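4.2 Wrist view during approach and grasp

All demonstrations in the Tangen set were recorded in one room over 15 sessions, with a small camera at the gripper. The operator chose the order of the objects, and we kept failed attempts in the data. Figure 3 shows two views from the same session.

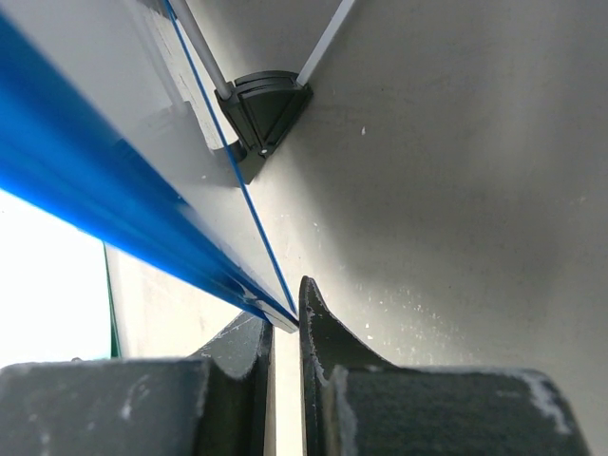 Figure 3a. Wrist view with the blue-edged sheet between the gripper and a black corner bracket.

Thin edges were the harder case. The fingers fill the lower part of the view, and strong light on one side can wash out the background – the Havis baseline often lost the edge under these conditions. We therefore trained on 16 frames of history and left the exposure as recorded.

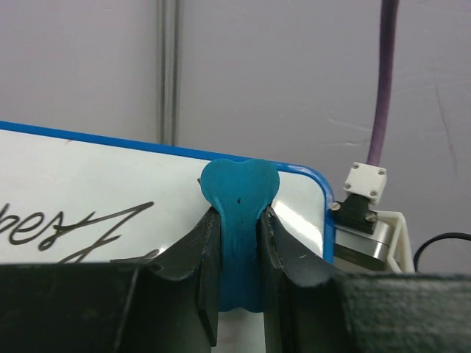 Figure 3b. Teal object held upright between the fingers, with a whiteboard behind.

Soft objects gave a clearer signal, as a squeezed shape can be seen in a single view. We labelled 1000 frames by hand as held or not held, and used them only for testing. Results for both groups are given in Table 4.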